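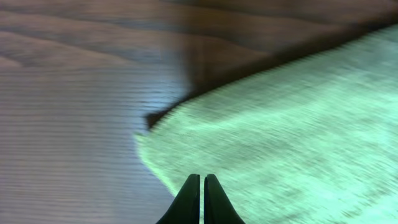

Plolbridge Robot Folding Club: questions people ask before joining

Answers written by one of the members who has been here longest and is least easily impressed. The club committee has read them and asked for only 2 changes.

Is this a course or a club?

A club. There is no certificate at the end, and I would be wary of anyone who tells you that an evening class in robot folding will get you a job. We meet in term time, we share two arms and a table, and we try to get them to fold cloths. Some members are students who count the work towards a project. Most are not.

Do I need to know how to program?

It helps, but less than you would think. A good part of the work is moving the arms through a fold by hand control, again and again, so that the software has something to learn from. If you can be patient and keep notes, you are useful from the first evening. If you can program but won't keep notes, you will be a nuisance by the second.

Why cloths? It sounds dull.

It is dull for the first hour. Then you notice that a cloth never lands the same way twice, and that everything you wrote down last week about where the corner should be is no help at all. A box stays a box when you pick it up. A cloth turns into something else, and the arm has to cope with whatever that is.

We use microfibre cloths because they are cheap, they come in several colours and they lie fairly flat. Whether anything learnt on a cleaning cloth carries over to a shirt is a fair question. I have my doubts, and I have said so at meetings.

What does a normal session look like?

Set up, check the cameras, argue about the light, then run attempts until people start making mistakes. One pair works the arms and another keeps the log. We swap when the operators get tired, and they get tired sooner than they admit.

An attempt starts with crumpled cloths on the table and should end with a folded stack. In between, one gripper takes a corner, the other looks for a second one, and the cloth gets pulled out until there is a shape worth folding.

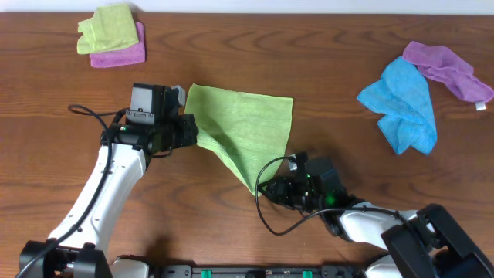 Finding the second corner is where most of the evening goes. Two layers of microfibre feel like one layer to a gripper, and they look like one layer to a camera as well. New members often pick up both, make a tidy-looking fold and only find out when the stack comes out lopsided. Log it as a failure. Please don't log it as 'mostly fine', a phrase I have now removed from the spreadsheet more than once.

How many attempts have you recorded?

3321 at the last tally. That number gets quoted a lot on our posters, so I should say what it means. It counts every attempt in the log, including the ones dropped halfway and the ones where somebody forgot to start the recording on one side. The usable number is smaller, and we are still arguing over how to define usable.

And does the robot fold on its own yet?

Sometimes. In our last proper test it finished 62 per cent of attempts without a person stepping in. Before you get excited: that was on our table, with our cloths, in our light, judged by us. A visitor brought a tea towel and the result was poor. I would like us to put the tea towel on the poster next to the percentage, but I was outvoted.

What is the Drostska method?

It is our name for one order of doing things: fold the cloth nearest the middle first, stack it at the back, and then bring each of the others in. It is named after the project it was written up in. Some members think it is faster. I think it mainly keeps the finished stack out of the way, and that this accounts for the whole difference, but you are welcome to prove me wrong with a fair comparison.

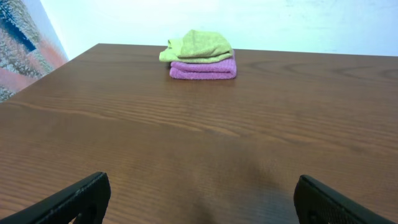
There is one rule in it that I do agree with. Once a cloth is on the stack, leave it alone. Members love to go back and nudge a corner straight, and half the time the whole pile slides. A slightly scruffy stack is still a stack, and the judges mark it as one.

Judges? So there is a competition?

Yes, the Ostapchuk Cup, held every November between local clubs. Teams get 5 attempts each and the worst one is thrown out. I find that last part hard to defend — if a robot drops a cloth on the floor, I think people ought to hear about it. We entered last year and came home with nothing but a long list of things to fix.

Can I bring my own robot?

Ask first. We had one member arrive with a home-built arm and nowhere to bolt it. Table space is short and so are sockets.

Will I be allowed to use the arms straight away?

Not until you have sat through the safety talk and watched a full session. Keep hair and sleeves tied back, know where the stop button is, and don't reach across the table while somebody else is driving. We have sent people home over that one.

What does it cost?

The first two sessions are free. After that there is a termly fee, which goes on cloths, cables and gripper parts. Cables more than you would expect. They snag, they get pulled, and the fault then shows up an hour later as something that looks like a software problem.

What is Drellum, and do I have to use it?

Drellum is the logging program an earlier group of students wrote. It is slow and it asks you to confirm everything, but it hasn't lost a file since I joined. There have been three attempts to replace it. Yes, you have to use it.

How do I join?

Come to the side entrance at 6.30 in the evening on any club night and ask for the folding table. Numbers are limited by how many people can usefully stand near two arms, so you may be put on the waiting list. It moves fairly quickly, mostly after the first hour of a new member's first session.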